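How to set up a mug station on a small table

Posted 28 October 2021 by Bohdan Shevchuk
Filed under: Kitchen and table

A drinks corner gets messy faster than any other part of a kitchen. Mugs come back from the washing-up in no order, somebody puts one down where the kettle goes, and by the evening there is no flat space left. The method below is the one we use for a small square table with five or six mugs on it. It takes one short session to set up and a minute or two a day after that.

What you need

A table mat, rectangular, big enough for all your mugs with a finger's width between them
A soft cloth and a dry tea towel
Washing-up liquid
Felt pads, if your mugs have rough bases

Step 1. Clear and wipe the table

Take everything off, including the mat. Wipe the top with warm water and a drop of washing-up liquid, then go over it with the tea towel. Pale stone-look surfaces show tea rings badly, so get into the corners at the back where drips collect.

Step 2. Place the mat

Put the mat at the back of the table, in the centre, with its long edge running parallel to the wall. The front stays free for pouring. We use a grey-blue one from Folport with blossom branches on it. Any mat will do as long as it lies flat – if the corners curl, leave it under a heavy book overnight.

Step 3. Bring the mugs over

Put all the mugs down one side of the table first and leave the mat bare. Don't worry if they are on their sides at this stage. Then move them across one at a time, starting with the smallest, and stand each one up as it reaches the mat. Small cups go at the back left and the larger mugs fill in from there.

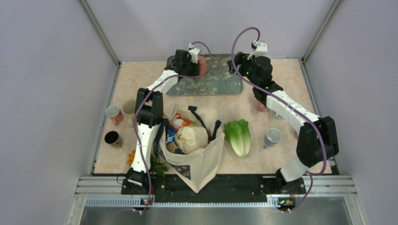 Lukian Kuzmenko wrote in to say that he does it the other way round, largest first, as his big mugs have wide handles and he can only judge the gaps once those are down. He also turns every handle to the right, and his mat is 27 cm deep, which he finds too narrow for two rows. If yours is that size, keep to a single row and put the spare mugs in the cupboard.

Step 4. Check each mug before it goes down

Run a fingertip round the rim and feel for chips. Look inside for brown staining as well. A paste of bicarbonate of soda and water lifts most of it; leave it on for ten minutes and rinse. Turn the mug over and feel the base. An unglazed ring will scratch a table in time, and this is where the felt pads come in, though they must come off again before the mug goes in a dishwasher.

Step 5. Turn the pattern outwards

Mugs with a picture on one side look best with that side facing the room. For a decorated mug that is lying down, hold it near the rim with a finger or two on the inside, find the picture, and turn the mug before you stand it up. Twisting it once it is on the mat drags the mat out of line.

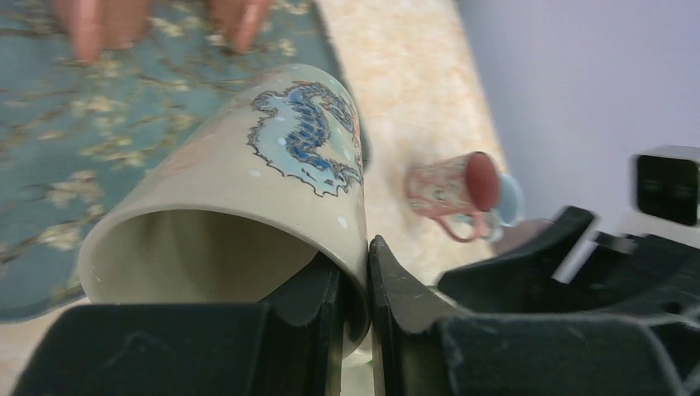 Plain mugs can go anywhere, so use them to fill the spaces between the patterned ones. If two patterned mugs fight with each other, put a plain one between them. Dark mugs are best at the ends of the row.

Step 6. Keep it going

Dry mugs properly before they go back, the base included – water trapped under a mug leaves a mark on most mats. Shake the mat out once a week and wipe the table underneath.

When a new mug arrives, take an old one away. Five is comfortable for us and six is the limit.

Next: fitting cup hooks under a shelf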